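The long life of a plank floor

The boards in the front room at Stullunby were laid in 1790, and for most of the time since then they have been hidden. Linoleum went over them first, then a carpet, then a second carpet on top of the first. When Thomas Bassi and Yu-na Na bought the house they lifted a corner by the hearth and found pine planks of different widths, nailed straight to the joists and grey with dust.

They had planned to put down something new. A flooring firm had quoted for the whole ground floor, 70 square metres of it, and the samples were already leaning against the kitchen wall. The quote went into a drawer and the couple spent the next four months on their knees.

Old floors like this one are common in country houses of the period, though few have come through in one piece. Boards were cut from wide trees and fitted as they came, so one might be as broad as a dinner tray and the next half that. They were often left bare and scrubbed with sand and water. Varnish came later, usually as a dark border around the edge of a rug, and the border is the part most owners curse. It soaks in deep and clogs sandpaper in minutes.

Vlastimil Kollár has repaired floors for most of his working life and was called in to look at the Stullunby boards in March. He spent the first morning without a tool in his hand. He walked the room in socks, back and forth, and put a chalk cross wherever something moved. By lunch there were crosses all along the window side, where rain had come in under the sill and softened the ends of the planks.

His method is slow. Loose boards are lifted with a flat bar, one nail at a time, and numbered on the underside so that each goes back where it came from. Rotten ends are cut back to the nearest joist and a new piece is let in. He prefers reclaimed timber for this, and keeps a stock in a barn behind his workshop. New pine is softer and yellower than old, and it shrinks when the heating comes on. A patch that fits in summer may show a gap by the new year.

The bill for the repairs alone came to 1,790 euros. Sanding was extra, and the couple did that themselves with a hired drum machine, going over the worst of the border by hand with a scraper. 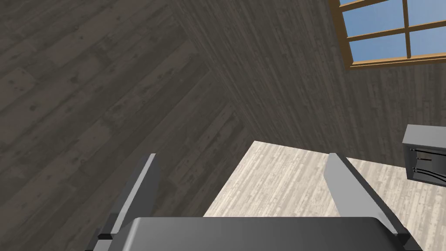
Sanding is where opinions part, and Ayane Nomura would have left the machine at the hire shop. A drum takes off more than people think, she said, and it takes the same amount from the good boards as from the bad ones. The small dips in front of a door or a stove come from two centuries of feet, and once they are flat they are gone. Her advice is to wash the floor with soap flakes and warm water, let it dry for two days, and look again before deciding anything.

Bassi has heard the argument and has some sympathy with it. The upstairs rooms, where the boards were never varnished, have only been washed. Downstairs the old stain had gone patchy and tacky, and he could not see a way to live with it.

What goes on afterwards matters as much. Lacquer gives a hard surface that needs little care for ten years or so, after which the whole room has to be emptied and sanded again. Oil marks more easily but can be mended in one spot with a rag. Soap is the cheapest finish and the palest. It has to be repeated several times in the first weeks, and red wine will go straight through it. The couple chose soap for the front room and oil for the hall, where wet boots come in.

Draughts were the other question. A plank floor over an open crawl space is cold, and filling the gaps from above seldom lasts. Kollár packed sheep's wool between the joists while the boards were up, and left the vents in the foundation clear. Blocking them traps damp, and damp was what had rotted the window side to begin with.

The room now has a table, two chairs and one rug, which is taken outside and beaten every other Wednesday. A board near the hearth still creaks. Kollár offered to screw it down and Na asked him to leave it, as the one beside it had split the last time anyone tried. The carpets went to the tip, and the linoleum, which had a green pattern that both of them liked, is rolled up in the shed until they decide what to do about the pantry.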